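Suture pad

A suture pad is a block of synthetic tissue used to practice closing wounds. Most are pale and soft, with a straight cut made in advance or by the trainee. A curved needle is passed through one side of the cut and out the other - a grasper steadies the edge while a needle driver holds the needle.

Some pads are used with simulated blood, a red fluid spread along the incision.

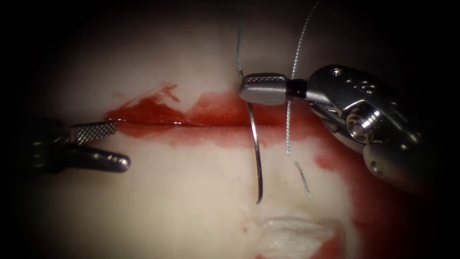

Stitches are usually placed at even distances from the edge. A pad can be cut again in a fresh spot until little clear surface is left.

Last updated: November
Contact - Copyright Clakham - Back to top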